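Budget for a two-arm folding cell: what gets left out?

Gwawr Beddoe
Pricing a bench cell for the Rindadgate site: two small arms on a shared aluminium extrusion rail, a T-shirt folded on the floor at the left, the rest of the garments in a basket at the back. Arms and grippers are quoted at $2,750. Ceiling for everything else is $1,000. Layout as it stands:

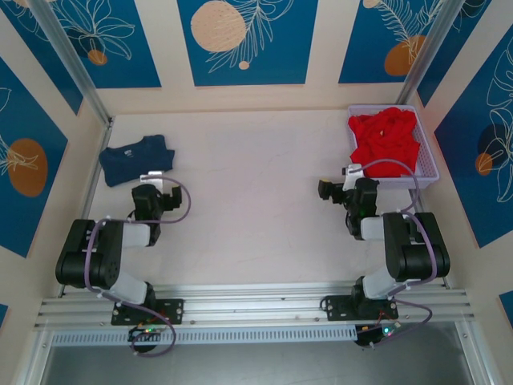 Meirion Gwilliam: your ceiling is tight if it has to cover spares. Hold $90 per arm for replacement servos and order them with the arms. Tamel took 20 days to ship ours in January. Budget cables as consumables too. Anything looped out from a gripper gets flexed every cycle.

Ekua Dogbe
Power supplies. Check whether the quote has one per arm. Ours didn't.

Caradog Bowen
Just buy the Protell kit, comes with everything I think. Haven't used it for clothes.

Gwawr Beddoe
Thanks Meirion. Spares are now a separate line. Will ask about the supplies.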